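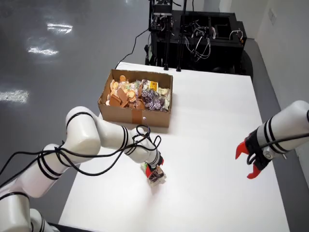

Snack box for the break table: buy a subscription or fill your own?

ntremb_ghislain
Our office has been paying Lamska for a mixed snack box every month and the renewal is up in August. They want us to move to the bigger plan. Their page says "2,000 snack combinations," which I take to mean they own a calculator. I'm thinking of canceling, getting a plain cardboard box, and filling it from the warehouse store. There are 15 of us. Has anyone done this and stuck with it past the second month?

t_torres
We did. It's fine. You cut the top flaps off a shipping box, put it at the back of a table, dump stuff in. People eat it. I don't know what the subscription adds except a sticker.

margarida.h
It adds that you don't have to go shopping. I ran ours for a year and I would happily have paid somebody. Also "dump stuff in" is how you get a box with crumbs at the bottom and six of the one flavor that no person on earth wants.

t_torres
So stop buying that flavor.

margarida.h
It comes in the variety pack, Tomás. That's what a variety pack is.

nuwan_j
My question is about the cardboard. Is a used shipping box clean enough for food? I've seen boxes in our stockroom I wouldn't keep shoes in.

t_torres
Everything is wrapped. The box never touches the food.

nuwan_j
Everything is wrapped until somebody brings in cookies from home and pours them in one side. Ours had half cookies, half packets within a week. I stopped eating from it.

cbraganca
I'm with Nuwan on this one. Wrapped things and bare things should not share a box. The cookies go soft and pick up whatever smell the box has, and everyone's hands have been in there digging for the chocolate ones. If you want bare cookies, put them in a tin with a lid. I used an Esteves tin for years and it did the job, though I wouldn't pay full price for one.

ntremb_ghislain
OK, so wrapped only in the cardboard, tin for anything else. What about sorting? Lamska makes a big deal of their "zoned layout," savory on one side and sweet on the other. Looks nice for the first hour, I guess.

margarida.h
It looks nice until the first person reaches in. I tried dividers. Cut them out of leftover cardboard, even taped the corners. They were flat by lunch.

cbraganca
Dividers work if the box is shallow. In a deep box they just fall over. Stand the taller packets up against the walls and pile the small ones in the middle, that's all the sorting anybody needs.
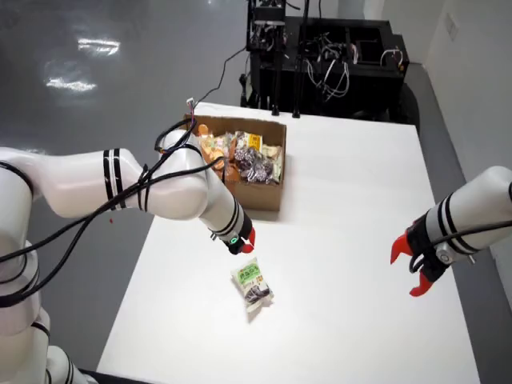
nuwan_j
How often do you empty the box all the way out and check the dates?

cbraganca
Once a month, everything out on the table, wipe your hands, look at every packet. Short dates go back in on top. Anything past the date goes in the trash, and I don't care how many people tell me chips are good forever.

t_torres
Chips are good forever.

margarida.h
They are not. I have eaten the evidence.

ntremb_ghislain
Monthly I can manage. Now the money part. Lamska is 200 a month on the new plan. I can't believe the warehouse store would cost more than that, but I also don't believe the people who say it's a quarter of the price.

t_torres
It's a lot less. Do the math.

ntremb_ghislain
I'm asking you for the math.

t_torres
I don't keep receipts for pretzels.

margarida.h
This is what I mean. Everyone who says homemade is cheaper has never added up the gas, the time, or the stuff that got thrown out. It probably is cheaper. I'd just like to see one person prove it.

nuwan_j
I kept track for a while when we switched away from Orent. It came out lower, but we also bought less, and people complained that it ran out. So was it cheaper or was it just a smaller box? I couldn't tell you.

cbraganca
That's a fair point. Ours ran out too. It ran out with the paid box as well, only then we blamed the company.

ntremb_ghislain
Has anyone gotten the individually labeled Lamska packets? The rep said each box has 13 "premium" items. I went through ours and I could not tell you which ones they were supposed to be.

margarida.h
The ones in the darker wrappers, I assume. Same cookie.

t_torres
Cancel it, get a box, keep your money.

margarida.h
Or keep it, skip the bigger plan, and see if anyone notices. They always back down on the upgrade if you wait until the last week.

ntremb_ghislain
I'll try the box for two months and write down what I spend, every receipt, including the gas. If it's a mess I'll say so in this thread. Tomás, you can come sort the variety packs.

t_torres
Leave the bad flavor on the bottom like everybody else does.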